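Why Do We Have Five Tastes?
Young Readers' Science Pages
Published by the Morineo Museum of Food and Health
2025-12-05

Every time you eat, your body is running a test. It wants to know what the food is made of and whether it is safe to swallow. The sense of taste does a large part of this work.

Look at your tongue in a mirror. The small bumps you see are called papillae (say "puh-PILL-ee"). Many of them hold taste buds, which are too small to see without a microscope. Each taste bud is a cluster of cells that react to chemicals in food. When you chew, saliva dissolves some of the food and carries it to these cells. The cells then send a signal along nerves to the brain.

Scientists generally agree on five basic tastes: sweet, salty, sour, bitter and umami. Umami is a Japanese word for the savory taste found in broth, mushrooms and aged cheese.
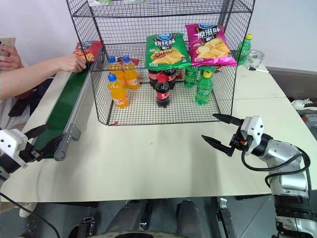 Flavor is a bigger idea than taste. It combines what the tongue detects with what the nose smells, along with texture and temperature. Food makers use this when they sell one snack in several varieties. A green bag of potato chips may be labeled barbecue flavor and a pink bag original flavor, and both are still potato chips. Much of the difference between such varieties comes from seasoning, and your nose helps you notice it.

Each taste carries a message. Sweet foods often contain sugar, a source of energy. Salty foods contain sodium, which the body needs in small amounts. A sour taste can come from unripe fruit or from milk that has spoiled. Bitterness can be a warning, as many poisonous plants are bitter - but so are some healthy vegetables, and many people learn to enjoy them.

Try it at home
Ask an adult to help you cut small pieces of apple and raw potato. Check first that you are not allergic to either food. Close your eyes, hold your nose and have a partner hand you one piece at a time. Can you name each one? Now let go of your nose and try again.

Words to know
Papillae: small bumps on the tongue
Saliva: the liquid in your mouth
Umami: a savory taste

Text by Glenys Partington. Reviewed by Aksel Stougaard, Museum Education Department.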